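Trendgate
News and media

Cup return scheme comes to all 17 Llewellyn cafes this August

Sunday, May 30, 2021

Trendgate is delighted to announce that its paper cup return scheme will open in every Llewellyn cafe this August, after a spring trial that went far better than we had dared hope. Customers will be able to hand back any used paper cup at the counter, whoever sold it, and have it sent on for recycling with Zirley.

The trial ran for eight weeks at two Llewellyn cafes and brought in 1,633 cups. We had set ourselves a target of 200 for the first week and were a little nervous even about that! By the second Friday both cafes had asked for a bigger return tube, and one of them had moved the sugar and stirrers to make space for it.

Paper cups are awkward things to recycle. Most have a thin plastic lining that keeps the drink in, and the lining has to be separated from the paper fibre before either can be used again. Ordinary paper mills can't usually do this, so cups dropped in a mixed bin tend to be burned or buried along with everything else. They do much better when they are collected on their own, stacked, and kept fairly clean.

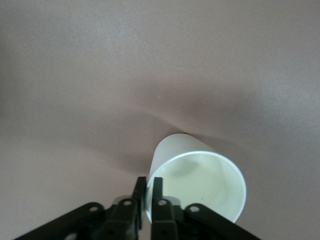

Do cups need to be washed before they are returned?

A quick shake over the sink or the slop bucket is enough. Please tip out any leftover drink and take off the lid and sleeve, which go in the two smaller slots beside the tube. A bit of coffee staining is fine.

What happens to the cups

Each cafe will have an upright return tube made by Vastunix, who have been a joy to work with and redesigned the base twice after our trial cafes found it hard to wheel over door strips. The tube takes 149 standard cups, one inside the next, and lifts out in one piece when full. Staff swap in an empty tube and put the full one out with the morning delivery crates.

The same vans that bring milk and pastries will take the tubes back to the Llewellyn depot, so the scheme adds no extra journeys between the cafes and the depot. Zirley collects from there once a fortnight. At its works the cups are pulped in warm water, the lining is skimmed off, and the fibre is pressed into board for notebook covers, gift boxes and envelopes. The first batch of notebooks made from trial cups is already back with us and they are lovely, slightly speckled, with a good stiff cover. They'll be on sale in the cafes from the opening week.

We would still love people to bring their own mug. Llewellyn will keep its discount on hot drinks for anyone who does, and the trial cafes saw no drop in the number of customers using it while the tubes were in place.

Cups we can take: hot drink cups of any size up to the large, single or double wall, plain or printed, and paper cups for cold drinks with the straw removed. Crushed cups are welcome if they can be pushed back into shape enough to stack. 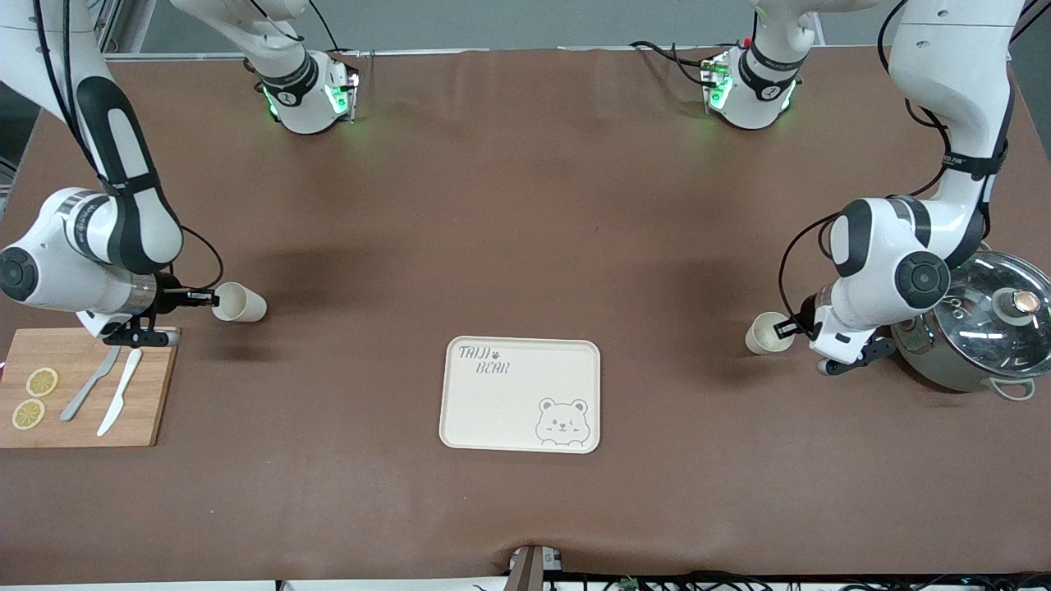
Cups we can't take yet

Plastic cups, foam cups, soup tubs and ice cream tubs will have to stay out of the tubes for now. Compostable cups need a different process too and should go wherever your council asks. We are talking to Zirley about soup tubs and hope to have news on those before Christmas.

Bringing cups from work or school

Offices, schools and clubs near a Llewellyn cafe are very welcome to join in. Please bring cups stacked and bagged, before eleven or after half past two if you can, and let the cafe know the day before if you have more than one bag. Groups that expect to save cups regularly can ask for a Vastunix tube of their own on loan.

Opening dates for each cafe will be posted in the windows and on the Trendgate website in July.

Notes for editors

Trendgate runs reuse and recycling schemes with high street food businesses.
Sample notebooks are available on request from the Trendgate press desk.

Ends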